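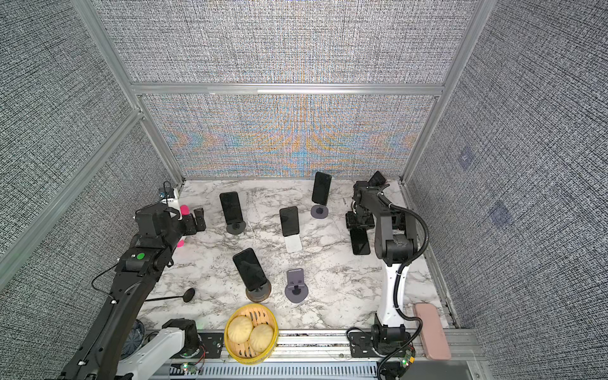
Lista de verificação para regresso ao treino depois de lesão nas costas — clube de golfe de Brukatholm, revisão de março

Um jogador que diz "já não dói" não disse grande coisa. Esta lista foi preenchida com base no que se viu no campo de treino e no ginásio, com comentários meus onde a resposta "sim" me pareceu dada depressa demais. O item da rotação do tronco é o que mais me custa aceitar como está redigido. Um braço de robô que parte do canto de uma mesa e avança numa longa curva tem juntas onde se vê que dobra; uma coluna lombar não mostra nada disso a quem está a três metros com uma prancheta na mão. O formulário pede "amplitude normal" e deixa a normalidade ao gosto de quem assina.

1. Autorização médica escrita
Conforme, com reserva.
Comentário: o papel diz "apto para atividade desportiva". Caminhar é atividade desportiva. Bater bolas com o driver também. Pedi que a próxima autorização distinga jogo curto, ferros e madeiras.

2. Intervalo desde a última dor em repouso
Não verificável.
Comentário: o registo é preenchido pelo próprio jogador, que quer jogar o torneio de Clandville. Há 17 dias seguidos marcados com zero, todos com a mesma caneta. Pode ser verdade.

3. Aquecimento antes da primeira pancada
Conforme.
Comentário: feito por inteiro quando eu estava presente. O tapete tinha pó, o que me faz duvidar dos outros dias.

4. Rotação do tronco, ambos os lados
Não conforme.
Comentário: o lado esquerdo fica curto e a anca compensa. O relatório anterior dava o item como conforme, mas foi feito com o jogador sentado. Repetir de pé e com taco.

5. Volume de bolas por sessão
Conforme no papel.
Comentário: o limite é de 60 bolas. O balde grande leva mais do que isso e é o balde grande que está junto à máquina. Ou se muda o balde ou se deixa de fingir que existe limite.

6. Progressão dos tacos
Parcial.
Comentário: o plano manda ficar pelos ferros curtos durante a primeira fase. O driver estava no saco. Perguntei porquê e a resposta foi "por hábito". Fica anotado.

7. Superfície de treino
Não conforme.
Comentário: os tapetes das posições 1 a 5 estão gastos até à base e devolvem o impacto aos pulsos e às costas. O fornecedor, Kneath, garante que aguentam mais uma época. O fornecedor não bate bolas neles. Usar relva enquanto não forem trocados.

8. Transporte do saco
Conforme.
Comentário: carrinho disponível e em bom estado, roda direita a chiar. Falta dizer quem levanta o saco para o porta-bagagens no fim, que é onde já vi gente lesionar-se.

9. Cinta lombar
Não aplicável, na minha opinião.
Comentário: o programa Zallstead recomenda a cinta em todas as sessões. Não encontrei no manual nada que sustente isso além de uma fotografia de um senhor satisfeito. Se o jogador a quiser usar, que use, mas não conta como medida de proteção nesta folha.

10. Critério de paragem
Não conforme.
Comentário: está escrito "parar se houver desconforto significativo". A palavra "significativo" tem de sair. Proposta: parar à primeira dor que altere o movimento e não retomar nesse dia. Um mau resultado não é critério de paragem, e uma dor que só aparece depois de três bogeys seguidos merece ser registada com a hora e o buraco.

11. Volta completa de ensaio antes da competição
Pendente.
Comentário: o jogador fez nove buracos e considerou a prova superada. O torneio tem 54 buracos. Falta uma volta inteira, a pé, e avaliação na manhã seguinte antes do pequeno-almoço, sem anti-inflamatório.

Resultado: não autorizado a competir. Autorizado a jogo curto e ferros curtos, em relva, com o limite do item 5. Os itens 4, 7 e 10 voltam a ser vistos na próxima inspeção. O item 2 fica em aberto até haver um registo preenchido por outra pessoa.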